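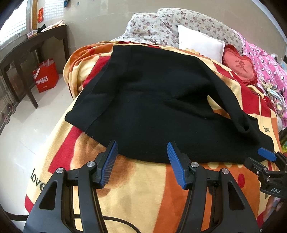 Chapter 2
The Natural Nail and Its Surrounding Skin

By Azucena Pacheco and Meron Yilma
May

A nail technician works on a part of the body that clients see all day long and seldom think about until it breaks, peels, or changes color. Before any product is applied, the technician must be able to name each part of the nail, explain how it grows, and recognize when a service should be postponed.

The nail plate is the hard surface that receives polish. It is made of layers of keratin, a protein also found in hair, and it contains no living cells. New plate is formed in the matrix, a small area of tissue under the skin at the base of the nail. An injury to the matrix may leave a ridge or groove that grows forward with the plate. Permanent damage can change the shape of the nail for life.

The cuticle and the eponychium are often confused. The cuticle is the thin layer of dead tissue that clings to the plate. The eponychium is living skin and should never be cut. Students at the Kastberg training salon practice telling the two apart under a magnifying lamp before they are permitted to use a metal pusher on a client.

Fingernails grow faster than toenails, and growth generally slows with age. A client who asks why a stain has not disappeared should be told that it must grow out with the plate.

Key terms: nail plate, matrix, nail bed, cuticle, eponychium, free edge, keratin.

The first section of this chapter covers the structure of the plate. Carla Salameh's notes on client consultation follow in the second section and should be read before the practical assignment.

Last updated: May
Contact the Dirnley editorial office | Copyright Dirnley. All rights reserved. | Back to top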